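Hevedside Makers Forum
Home | Boards | Robotics | Show Your Build | New Posts | Log In

Posted by tinshed_torque, August 16, 2025

Sim first or just build the thing? (battery sorting arm)

Hi all, long time reader, first proper thread. I've been chipping away at a battery sorting arm for the shared workshop and I've reached the point where I either spend real money or keep mucking around on the computer, and I'd like to hear from people who've been through it.

Background: we get buckets of loose cells dropped off and somebody has to sort them into racks by hand. It's boring, so it doesn't get done. My plan is a second-hand Koubek arm bolted to the old wooden bench, a two-finger gripper, and a little controller board I've been working on under the name Drisuno. The fella selling the arm wants $2720 for it and he's been patient, but he won't be patient forever.

So far it's all been in simulation. I'm using Itier because it runs on my crummy laptop and I could get the arm model in without losing my mind. The cells are plain cylinders for now, blue for one type and white for the other. I was going to do proper labels, then decided colour was enough to be going on with.

Where I've got to: it's done 442 pick attempts and 213 of those ended with the cell where it was meant to go. Not brilliant! Most of the misses are the fingers clipping the cell next door on the way down, and then everything rolls. I've tried coming in slower and I've tried a narrower opening. Slower helped a bit. Narrower made it worse, which I still don't understand.

rustybuckets wrote:
Got any screenshots? Hard to say much about clearance without seeing how tight it all is in there.

tinshed_torque wrote:
Fair enough, two from the sim with the arm over the bench.

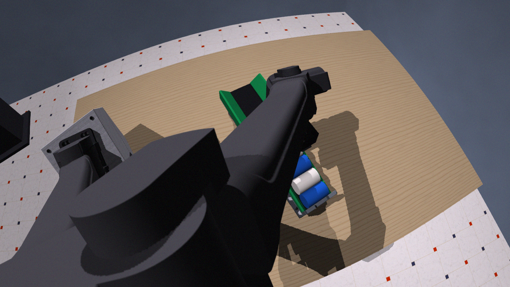
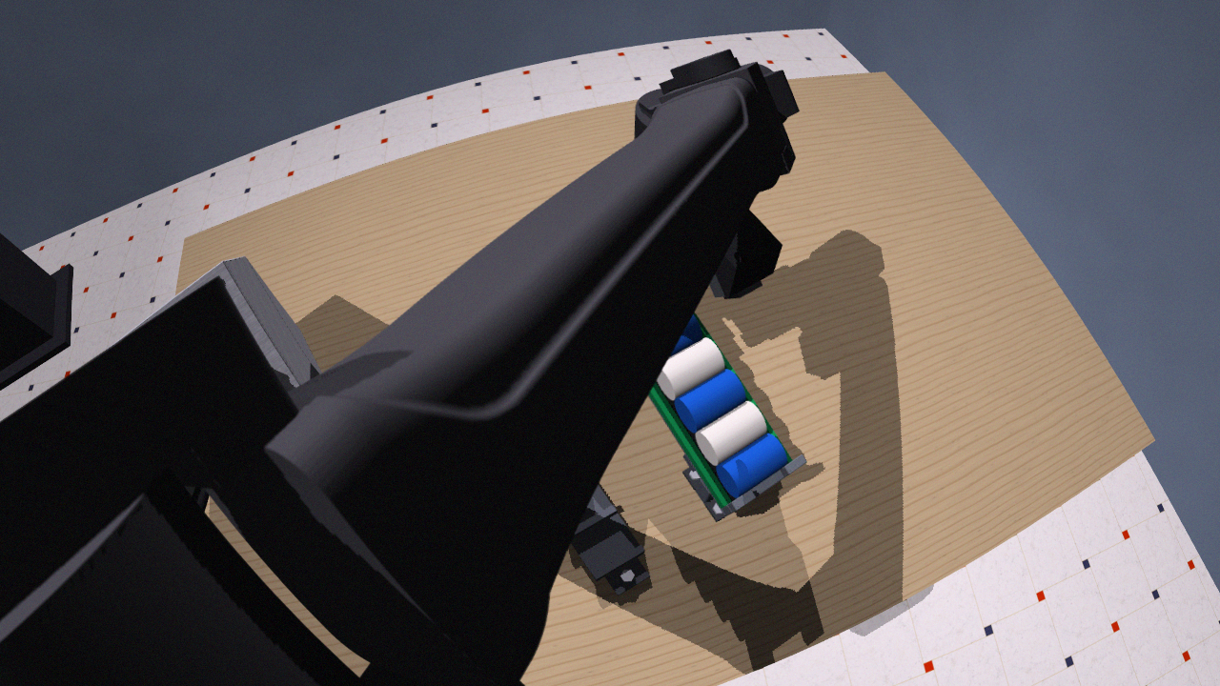
The thing that's really bugging me is the viewpoint. I've got the view coming in over the arm, so the forearm gets in the way of half of what I want to look at. I can move it in the sim in two seconds, but in the workshop there's a wall on one side and the drill press on the other, so I don't have much choice about where a real camera would go. I'd rather fight that problem now than after I've drilled holes in the bench.

Also yes, I spent an entire evening on the floor tiles. I regret nothing.

rustybuckets wrote:
Tiles are the best bit mate.

On your actual question, I'd stop simming and buy the arm. I did three months of sim on my seedling picker and when I finally got hardware I threw out nearly all of it. Real fingers flex. Real benches wobble. Your friction numbers are a guess and you're tuning the whole approach around a guess. A 50/50 result in there tells you next to nothing about what you'll get on the bench.

maple_and_solder wrote:
I'm going to disagree with rusty pretty firmly here. $2720 is a lot to hand over when you're still knocking the neighbouring cell half the time. If it can't do it with perfect knowledge of where everything is, it's not going to magically do it with a webcam and a wobbly bench. Get the sim to something you're happy with, then randomise the friction and the cell positions a little every run. If it survives that you've got a decent starting point.

I do agree that three months is too long. Set yourself a date and stick to it.

rustybuckets wrote:
Randomising a bad model gives you lots of bad models though.

maple_and_solder wrote:
It gives you a program that doesn't fall over the moment something's two millimetres out of place, and that's the bit most of us get stuck on. We've had this argument before haha. My garage door opener still works, how's the seedling picker?

rustybuckets wrote:
Low blow. It's in a box.

gumleaf_garage wrote:
Coming at this from the gripper side. The narrower opening making it worse makes sense to me. With a small opening you need to be nearly dead centre over the cell or one finger lands on top of it, and a cylinder on its side will just squirt out. Go the other way. Open wide, but grind the fingertips thin so they fit down between neighbours. Even better, pick the end cell first and work inwards so you've always got one free side. Do you choose an order at the moment or is it random?

tinshed_torque wrote:
Random. Oh no. I never even thought about the order, I've just been letting it grab whichever one it fancied.

gumleaf_garage wrote:
There's your next weekend then. Change the order and leave everything else alone, otherwise you won't know what fixed it.

kettle_on wrote:
Question from someone who'd be sharing the bench with this thing: what happens when it squeezes a real cell too hard? I'm all for robots but I don't want a crushed lithium cell a metre from my soldering iron. The sim won't show you that. Could you practise with wooden dowels cut to size for the first few months? I've got a heap of offcuts you can have.

tinshed_torque wrote:
Yes please to the dowel. I'd already planned on dummy cells but hadn't sorted out what to use, so you've saved me a trip. I'll paint them blue and white to match. And the arm will be behind a screen with a big red stop button before it goes anywhere near a charged battery, I promise. I was thinking of capping the grip force in the Drisuno firmware too, so the software on top can't ask for more than the limit even if I stuff something up.

kettle_on wrote:
Happy with that. Dowel's in the rack beside the bandsaw, help yourself.

maple_and_solder wrote:
Cap it mechanically as well if you can. A weaker spring in the fingers doesn't care what your firmware thinks.

tinshed_torque wrote:
Good point, I'll have a look at that.

OK so the plan: fix the pick order, run the whole lot again, then wider opening with thinner tips as a separate test. If I'm getting the cells where I want them most of the time by November, I'll buy the arm. If the seller gets sick of me before then, I'll be back here looking for another one. Rusty, you can say I told you so when the bench wobbles.

rustybuckets wrote:
Already typed it up. Put a brace across the back legs before you mount anything, that bench moves when you lean on it.

Last updated: 2 replies hidden, log in to view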